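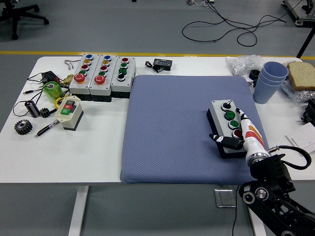

In June I wrote to Grerkness and asked if I could see how they teach their robot to press buttons. The answer came from Aslı Tuncer, and she gave me one full afternoon.

The operator moves the arm by remote control, and each press is recorded from the start position. The control box lies on a padded mat — four controls in one column, the red button at the bottom. Aslı told me they want 700 recordings for this box, and on the day of my visit they had 453.

I was allowed to try for 20 minutes. My thumb was always in the wrong place, and the selector switch was much harder for me than the buttons. Aslı deleted my attempts very politely.

Visits are possible by e-mail. The tram stops near the gate, but the canteen closes early.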